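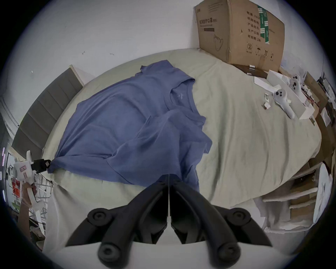
Dunstan, 20/09/2024

To: the Drollow housekeeping list
Re: T-shirts, and what a fold is for

Someone on this list wrote:

> I have read all of the recent thread on shirts and I remain
> unmoved. A T-shirt goes in the drawer. The drawer closes. If it
> does not close, you lean on it. I would like one person to tell me
> what I gain from folding, apart from sore knees from doing it on
> the edge of the bed. Also, does anyone fold with the neck toward
> them or away? My household is split and it is getting unpleasant.

Away. I'm sorry to take sides in a domestic matter, but away. You want the neck at the top and the hem at your own stomach, so that both hands are working at the same distance. The blue one on my bed is lying that way, round collar toward the top, and is otherwise no advertisement for the method. One sleeve has gone over with part of the body on a diagonal, and the whole thing has the general outline of a dropped napkin.

I blame the diagonal. Once the first fold goes off at an angle, every later fold agrees with it, and you end up with a parcel that has five corners. Start over at that point. Pull the bottom corner out until the hem is straight, smooth toward the collar, and only then bring a side in. Sleeve back on itself, other side the same, then up from the hem in thirds. I was taught halves and did halves for 14 years, and all it gave me was a crease across the stomach of everything I own.

As to the bed: mine has a pale green sheet on it, and a plain sheet does help, in that you can find the shirt. It helps less that I also use the bed as a shelf. At present there is a big cardboard carton up against the wall, the kind face masks are shipped in, and an open box with a pair of white VR controllers. Both need to go somewhere else before anyone sleeps. I have been saying so with real conviction.

What do you gain? In my case, one drawer out of the Ziven dresser, now given over to cables. Shirts stood on edge take up less room than shirts leaned on, and I can see the collars. I won't claim it has improved my character. The pile on the chair is the same height it was in April.

To whoever asked last time about the Vusora folding board: I had one. It makes lovely rectangles, all of them 7 inches too wide for the drawer — I measured after buying, as one does. It is yours if you'll pay the postage.

Socks I refuse to discuss.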